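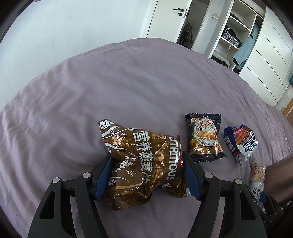

Hello! I get the same questions by email most weeks, so I've put my answers in one place. I'm Hortensia Cuadros, I bake and post out oat biscuits from my own kitchen, and I'm usually the one replying, which explains why it can take me a day or two.

*Last updated August 2021*

## Which oats do you use?

Rolled oats for nearly everything, and fine oatmeal for the Skulta (that's the thin savoury one, lovely with a hard cheese). I tried jumbo oats for a whole winter and the biscuits kept falling to bits in the post, so I gave up on them!

## Are they gluten free?

No, sorry. My oats aren't certified and there's wheat flour in the kitchen all the time. If you're coeliac, please don't risk it.

## Do you do anything without dairy?

Yes, the Lustix is made with rapeseed oil and golden syrup. It shares a mixer with the buttery ones though (I wash it well, but it's the same mixer), so it isn't suitable if you have a milk allergy.

## How big is a box?

There are 18 biscuits in a small box and 61 in the big tin. Yes, 61. It's five dozen and one for whoever opens it.

## How long do they keep?

Three weeks in the tin with the lid pushed right down. The Skulta goes a bit longer. If they've gone soft, five minutes in a low oven sorts them out, then let them cool on a rack before you decide they haven't crisped up.

## Can I have the recipe?

You can have one of them! For the plain biscuits I use 175 g rolled oats, 100 g butter, 100 g plain flour, 100 g soft brown sugar and a tablespoon of syrup, plus half a teaspoon of bicarb. Melt the butter, sugar and syrup together, stir in the dry things, roll into balls and flatten them a little. Bake at 160 fan until the edges colour.

## Mine spread into one enormous biscuit. What did I do?

Probably the mixture was still warm. Leave it in the bowl for twenty minutes and give them more room on the tray than you think they need.

## Can I buy them in a shop?

Londoño on the high street has small boxes by the till, and the café at Gorberg sells them singly with coffee. Neither of them takes the big tins, so those come from me.

## When do Christmas orders open?

In October. I'll put a note at the top of the order page, and you can ask me to email you when it goes up.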